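Review: Gasten shelf rack, two months in my pantry

I bought the Gasten rack because my old cupboard door does not close any more. It came in one flat parcel, 23 screws included, and I needed one evening to build it. The manual is only drawings -- small ones -- but I understood them.

The shelves stay straight under tins and flour. I do not like the feet, they scratch the floor, so I put felt under them.

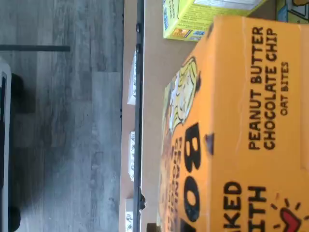
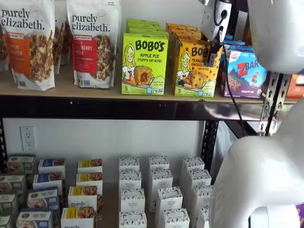
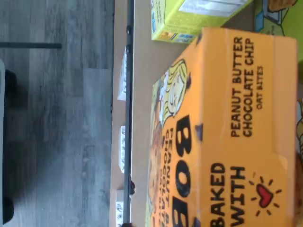
Snacks in packets and boxes, the kind of thing many of us want a rack for.

Selma Hodžić: I have the Mornel one and the feet are the same problem. Did you fix yours to the wall? Mine moves when I take something from the top.

Yes, with one bracket, bought separately. Four stars from me.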